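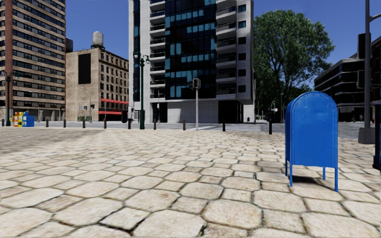
How to change your mailing address when you move

Posted 02/12/2023 by Yufang Wan

Moving your mail is a separate job from moving your furniture, and it needs to start earlier. The steps below are for a move within the United States. I used them when we left Trerndale for Prurbridge in August, and I have added the parts I got wrong.

Step 1. Make a list of senders

Start a month before the move. Keep a sheet of paper by the door and write down the name of everyone who sends you something. Bank statements and utility bills will show up in the first couple of weeks. Then go through your email and search for the word "statement" to find the accounts that have gone paperless. They still have a street address on file, and some of them will mail a replacement card to it.

My list came to 36 names. I had expected half that.

Step 2. File the change of address

You can do this on the Postal Service website or with a paper form from the post office counter. Choose the start date with care. Pick the first day you want mail to arrive at the new place, even if you will still be going back to the old one to clean.

Check whether you are filing for one person or the whole family. If people in the house have different last names, each last name needs its own request. Rodel Barredo, my husband, got nothing for nine days after we moved, and his mail was all sitting at the old apartment.

Save the confirmation number. You will need it if you want to change the dates or cancel.

Step 3. Tell the senders yourself

Forwarding is temporary, and packages and magazines follow different rules from letters. Work down your list in this order:

Employer and payroll
Bank and credit cards
Health, car and renter's insurance
State motor vehicle office
Voter registration
Doctors, dentist, vet
Subscriptions and stores
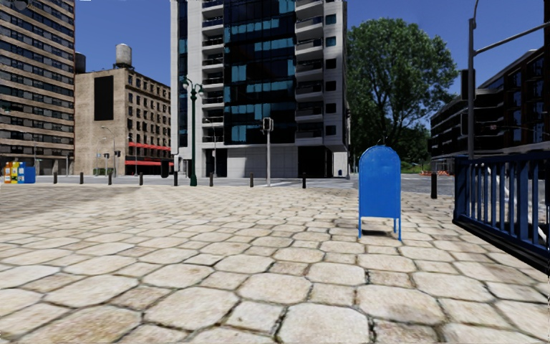 Most of these take a few minutes online. Insurance is worth a phone call – our car premium changed with the ZIP code, and the new bill was $121.

For stores, look at the saved addresses in each account and delete the old one. Adding a new address does not always make it the default. I ordered yarn from Stitport in our second week and it went straight to Trerndale.

Step 4. Label the new mailbox

Write every last name that gets mail at the address on a card and put it inside the box where the carrier will see it. In an apartment building, ask the manager how they want it done. Ours is unit 292, and the previous tenant's name, Kang, was still on the label when we got the key.

Mail for a previous tenant should not be opened or thrown out. Write "Not at this address" on the envelope and put it back in the outgoing mail.

Step 5. Check what is still being forwarded

Forwarded letters usually have a yellow sticker. Each time one arrives, look at the sender and update that account the same day, then cross it off the list.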